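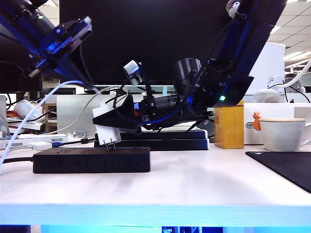
September, started 9.40 in the morning

Back on the Inlow tapes. Kettle on, heads cleaned, and I did the demag before anything else this time because last session I forgot and had to redo a whole side. This is reel four of the Mathebula sessions, the one with the horn section on it, and I've been looking forward to it for weeks!

The box says "vocals + brass, take 3 best" in biro, and then someone else has crossed out the 3 and put a 5. There are six takes on the reel. For what it's worth I think they were right the first time. Take 5 is tidier but the singer is holding back, and on 3 she goes for the high note in the second chorus and cracks a bit and it's wonderful. The bass player laughs just after it, very faint, left channel. I've left that in.

Tape is the old Arkimex stock, same as reels one to three. It sheds. Not terribly, but I had brown on the guides after every pass, so clean between takes and don't be tempted to let it run through. I baked this one overnight like the others and it played with no squeal. Two splices let go near the leader and I've remade them both. Old splice tape is in the envelope inside the box, please don't chuck it, the Inlow people want everything back.
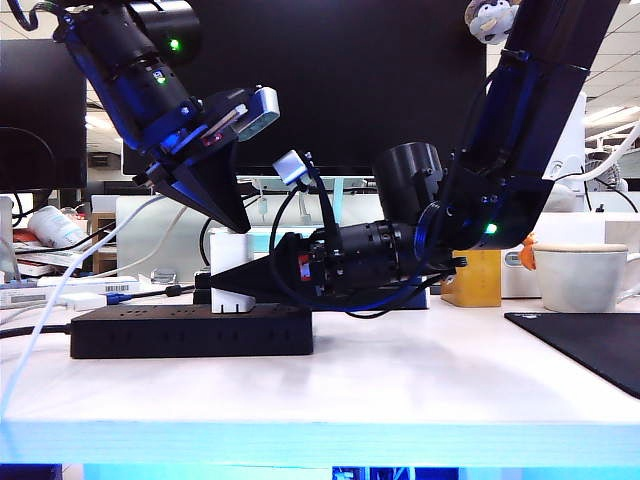
Azimuth was out compared with reel three, so whoever recorded the brass had either moved machines or had the thing serviced in between. There are no tones on the reel (of course there aren't) so I set it by ear on the hi-hat and then checked it against the tambourine, which agreed. Count-in on take 1 is at the wrong speed for a bar or so and then settles, so it's the machine getting going and I haven't corrected it.

Hum: there's 50 cycle hum on the vocal track and it's on the tape, I checked with our side muted and then with the machine stopped. I took a notch to it for the listening copy only. The flat transfer stays flat — I know we've argued about this one and I'm still not budging.

The organ. I'd always heard the single and thought the organ was a bit polite, but on the multitrack it's growling away through the whole verse and somebody just pulled it down in the mix. With the fader up, the song is half as funky again. I played it four times, which is not strictly transfer work.

Levels: peaks are all over the place on takes 4 and 6, where the trumpets lean in. Left plenty of room.
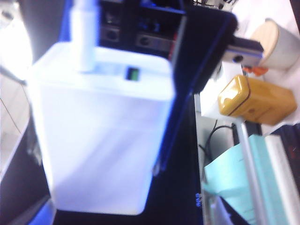

White power adapter, cable in the top next to the USB port.

Pineser want rough copies for the sleeve notes, 49 minutes all in if I leave out the false starts. They're pressing 300 to begin with, which seems mean to me, but it's their money.

Still to do: reel five, which has no label at all, and find out who played the second guitar on take 3. The session sheet lists one guitarist and I can plainly hear two. Stopped at 4.15, tape stored tail out.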